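May, 4:40 pm. Sim bench notes, pot lid task, Gomgate arm

Rules pass today, no new training. Amirul Wuisan wants the sim runs under the same house rules as the real cell before Gultby gets anything from us. Fair. Writing down what we settled so I don't have to argue it again.

1. Every run gets a written pass/fail line BEFORE it starts. Ours for the lid: held by the knob, lifted clear of the rim, pot body stays put. Anything else is a fail, incl. the ones that look nice.

2. Force limits go in the config, same file as the real controller. No sim-only overrides. Found one left over in Morris's branch, 600 on the contact stiffness, no comment, no initials. Removed. Old results with it in are marked void, not deleted.

3. Seeds logged. All of them. The 3,000 batch from last month has no seed list so it can't be cited in the report, sorry.

4. Fails get saved with the passes. Brodis export script was droping them silently, fixed now, need someone else to check my fix.

5. Reset means full reset. Arm home, hand open, pot back at start pose. Half resets were giving us a head start on the grasp.

Reran 9 after the changes. 4 passes. Lower than the old number and I trust it more. Not touching the thresholds to get it back up.

Lid approach is from the top, fingers either side of the knob. Side approach is parked untill the top one is stable.

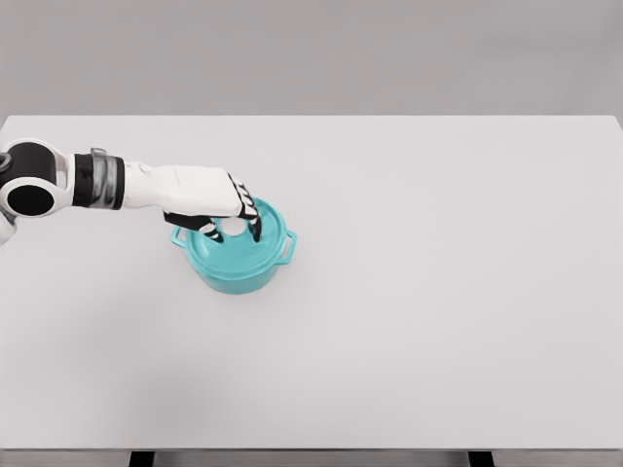 Does a policy that passes in sim still need the slow-speed check on the real arm?
Every policy gets it, whatever the sim score. Reduced speed first, person at the stop button, and full speed only after sign-off by someone who didn't train it.

Put that on the wall sheet as well, the old sheet still says "if new hardware" which is wrong.

Still open: who signs off when Amirul is out. Version number for the rules file, calling it 4 for now. Gultby want friction values in the handover, ask what units.

Config pushed 5:15. Void list is in the shared folder, add yours.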